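剩饭账

2023年11月20日

上个月底我把外卖平台 Weldu 的账单导出来看了一眼，十一月还没开始，人先凉了半截。有一周我花了643块，吃进去的东西我现在能想起来的只有一碗酸辣粉，还是因为它洒在了门口的地垫上。剩下的钱去了哪里，平台写得清清楚楚，我的胃没有任何印象。

于是我宣布，十一月少点外卖，多吃剩饭。宣布的对象是冰箱。

先说明一下，我这里的“剩饭”定义比较宽。头天晚上多做的算，外卖没吃完的算，饭局上打包回来的也算。我妈那一辈人对剩饭的定义更宽，凡是没有长出颜色的都算。我们家小时候有一只搪瓷盆，专门装“明天再说”的东西，红烧肉的汤、半块豆腐、一撮炒豆芽，全部倒在一起，第二天加水加面条，叫烩面。我到上大学才知道外面的烩面是一种有固定做法的食物，当时在河南馆子里对着那碗白汤羊肉发了一会儿愣，心想这家店怎么这么浪费，全用的新料。

所以按理说我是有家学的。可是人独居几年以后，家学丢得很快。我上一次认真对待剩饭，是把一盒炒饭放进冰箱最里面，然后对它产生了一种长期的、远距离的尊重。

开始之前我做了准备工作。准备工作是我最擅长的部分，许多事情我都只完成了准备工作。我去 Husular 买保鲜盒，那是我家附近最大的一家超市，进门先是花，再是打折的羽绒被，穿过这些你才能到达一根葱。保鲜盒有一整面墙。玻璃的，塑料的，圆的方的，盖子上带日期拨盘的，还有一种盖子中间有个小气阀，包装上说能“让食物自由呼吸”。我站在那儿想，我买它就是为了让食物别呼吸了。

最后买了一套 Bridik 的玻璃盒，大小不一，可以一个套一个地收起来。买的时候觉得这个设计真是体贴，回家用了才发现，它们只有空着的时候才体贴。一旦里面装了东西，冰箱里就出现一座歪歪扭扭的小城，最小的那只盒子永远在最下面，最大的永远在最上面，要拿中间那盒就得搞一次拆迁。盖子也不通用。每只盒子只认自己的盖子，认得很死，差一点点都按不下去。我有一个抽屉现在全是盖子，打开的时候声音像有人在里面打麻将。

日期拨盘那种我没有买，嫌贵。后来用美纹纸胶带和记号笔代替，写上是什么、哪天的。写了几天开始偷懒，先是省掉月份，后来省掉名字，再后来只写一个“吃”字。上周我从冰箱里取出一只写着“吃”的盒子，和它对视良久。

说说米饭。

隔夜米饭是剩饭里的贵族，人人都知道它适合炒，菜谱作者们提起它的口气好像隔夜是一道需要预约的工序。问题是真正的隔夜饭往往不符合菜谱的要求。菜谱里的隔夜饭粒粒分明，我的隔夜饭是一块砖，形状和盒子完全一致，倒出来以后四个角还是直的。我用铲子切它，切成了几块小砖。那天吃的与其说是炒饭，更接近某种建筑垃圾拌蛋。

后来学乖了，饭煮好趁热拨散，摊平，盖子虚掩着晾一会儿再收。这一招是从一个论坛帖子里看来的，发帖的人前面讲得很好，后面突然开始和楼下吵冷藏和冷冻哪个更接近米饭的“本意”，吵了很多页。我全看完了，锅里的水烧干了一次。

帖子里有一派主张冷冻，说米饭冷藏会回生，变硬，冷冻就不会，或者慢得多。我试了，确实是这样。冻成小份，每份160克，吃的时候直接加热，出来的饭软和，还有一点点刚煮好的意思。160克这个数也是帖子里抄的，我第一次称完觉得太少，像喂鸟，第二次装多了，结果中间是冰的。从此老老实实用电子秤。一个月前我还是个在门口地垫上捞酸辣粉的人，现在我称饭。

绿叶菜是另一个极端。绿叶菜没有隔夜这回事，它只有当场和过去。关于隔夜菜能不能吃，家族群里每隔一阵就有人转发一篇文章，标题带三个感叹号，配图是一盘颜色深沉的青菜。我不懂化学，没法参与讨论，我只从口味上表态：炒过的菠菜第二天再热，会变成一种让人想起雨靴的东西。现在我炒青菜只炒一顿的量，吃撑了也把它吃完，这大概算另一种浪费，浪费在我身上了，比较隐蔽。

炖的东西最省心。牛腩、萝卜、排骨、土豆，第二天比第一天好吃，第三天也不差。我外婆以前炖肉，第一天是不太愿意让人多吃的，说还没到时候。我们小孩子就围着那口锅等它到时候。现在想想，老人家可能单纯是想多吃几顿。

不过炖菜里的土豆有个问题。土豆每热一次就小一圈，汤每热一次就稠一点，到最后你知道锅里曾经有过土豆，却没办法指出来。有一锅咖喱我连着热到第四天，吃的时候已经不需要牙齿。

然后是油炸的东西。炸鸡，薯条，春卷，天妇罗。关于这类食物我的看法是，打包是一种礼貌。服务员问要不要带走，你说要，大家都体面，拎回家放进冰箱，过两天体面地扔掉。我也试过挽救，平底锅小火慢煎，不放油，煎到外皮重新变脆，有时候能成。薯条不能成。薯条离开炸锅以后大概只有十来分钟的人生，任何试图延长它的行为都很残忍。

披萨倒是可以。平底锅，饼底朝下，滴几滴水在旁边，盖上盖子，底是脆的，芝士是化的。我第一次成功的时候对着锅喊了一声，隔壁的狗叫了起来。

我以前是看不起冷吃的，后来改了主意。凉的白切鸡本来就该是凉的，凉的红烧肉上面那层冻，抿一口在热粥里化开，比它热着的时候有意思。早上站在冰箱门口，用手指捏一块昨天的酱牛肉，冰箱门开着，灯照着你，压缩机在背后嗡嗡地表示不满，这是一个成年人为数不多的、没有人能管的时刻。我妈要是看见了会管的，所以我没有告诉她。

饭局打包是另一门学问。在座的人越不熟，剩菜越多，愿意打包的人越少。一桌人看着那半条鱼，每个人都想让别人觉得自己不在乎半条鱼。以前我也不在乎，这个月我在乎。上礼拜有一顿饭在 Grarkia 吃的，那家做所谓的创意融合菜，盘子很大，菜蹲在盘子的一角，像犯了错误。即便这样还是剩了，剩了一份烩饭和几块不知道是什么根茎的根茎。我举手说我要。服务员拿来一只很漂亮的黑色纸盒，系着麻绳，我拎着它坐地铁，对面的人看了好几眼，肯定以为是首饰。

回家打开，烩饭和根茎已经在地铁上自行融合过一次了。第二天中午我加了点高汤煮开，撒了葱花，味道竟然不错，从创意融合菜恢复成了我小时候那只搪瓷盆里的东西。花了一顿饭的钱，绕了一大圈，回到了烩面。

带饭上班也是这个月开始的。公司的茶水间有2台微波炉，中午排队的场面很值得研究。十二点之前热饭的人被视为没有工作量，十二点半以后热饭的人饿得脾气不好，正十二点的队伍里什么人都有。队伍的规矩没有写下来，可大家都守：一次热一份，不要超过三分钟，叮了以后人要在。人不在，后面的人可以帮你端出来，放在旁边，但不能打开看。有人热鱼。每个办公室都有一个热鱼的人，大家都知道是谁，也都不说，下午一点钟空气里的那股味道像一份匿名举报。

我第一次带饭就犯了规矩。玻璃盒装得太满，饭压得太实，叮了一次，边上烫嘴，中间冰凉，只好又排到队尾去。后面一位同事很客气地指点我，饭要中间挖个洞，铺成一圈，像个甜甜圈。我照做了，真的有用。我活到这个岁数，用微波炉这么多年，一直把食物堆成一座山放在正中间，然后怪机器不行。

关于洒水，我也有了一点心得。米饭洒一小勺，馒头裹一张湿厨房纸，包子放在碗里，旁边搁一小杯水一起转。饺子不要热，饺子要煎。粽子我至今没有办法，每次外面已经是糖浆了，里面还在端午节。

火力这个东西，我以前一律拧到最大。最大的意思就是快，快的意思就是早点吃上。结果肉都热成了橡皮，蛋会炸。蛋炸过一次，那次我在清理上花的时间够我现做一顿三菜一汤。现在我用中火，时间拉长，中间拿出来翻一翻。道理非常简单，说明书上面肯定也写着，我的说明书在哪里是另一个问题。
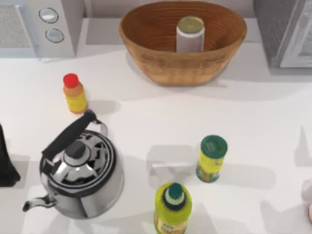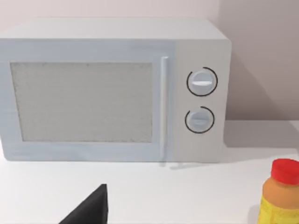 还有一件事得交代一下，免得显得我这个月过得多么清明。剩饭计划执行到第10天的时候，我叫了一次外卖。那天下雨，加班，冰箱里有三盒东西，都有标签，都在等我，我打开门看了看它们，又把门关上了，然后点了一碗酸辣粉。送到的时候我是双手去接的。吃完剩了半碗汤，我居然犹豫了一下要不要装盒。

装了。第二天拿它煮了豆腐和几片白菜，很辣，辣得鼻尖冒汗。所以严格说起来那顿外卖也可以算在计划内，账要看你怎么记。

记账我也试了。下过一个软件，让你把冰箱里每样东西录进去，到期提醒你。录一根黄瓜要点五下屏幕，还要选产地。第一天我录得很认真，第二天它提醒我黄瓜即将到期，而黄瓜已经被我吃了，它不信，继续提醒，一直到我去软件里替那根黄瓜办完手续。卸载的时候它问我为什么离开，给了几个选项，没有一项跟黄瓜有关。

还是胶带好使。我换了一卷颜色亮一点的，重新开始写名字，字写得大一些，贴在盒子正面，不再贴盖子上。贴盖子上的毛病是盖子会换盒子，前几天有一盒标着“绿豆汤”的，里头是蒜蓉酱，我差一点加了糖。

我妈前两天打视频过来，我给她看冰箱，本意是炫耀。她看了半天，说怎么都用这么小的盒子。我说这样一顿一盒，刚好。她说你那个搪瓷盆我还留着呢，你要不要，给你寄过去。我说不要，我这儿放不下。她说放得下的，你把那些小盒子都扔了就放得下。

我估计盆已经在路上了。她问不问我，从来不影响她寄不寄。上次问我要不要一床棉被，我说不要，棉被是第三天到的，里面还裹着两罐腌萝卜和一只砂锅，砂锅的盖子裂了，她说是路上裂的，可那道裂缝里有我认识的旧酱油渍。

顺便问一句，有没有人知道冷冻过的豆腐除了炖汤还能干什么。我囤了不少，起因是看错了一次打折标签。评论区开着，热鱼的方法就不用教我了。

明天中午吃牛腩，晚上还是牛腩。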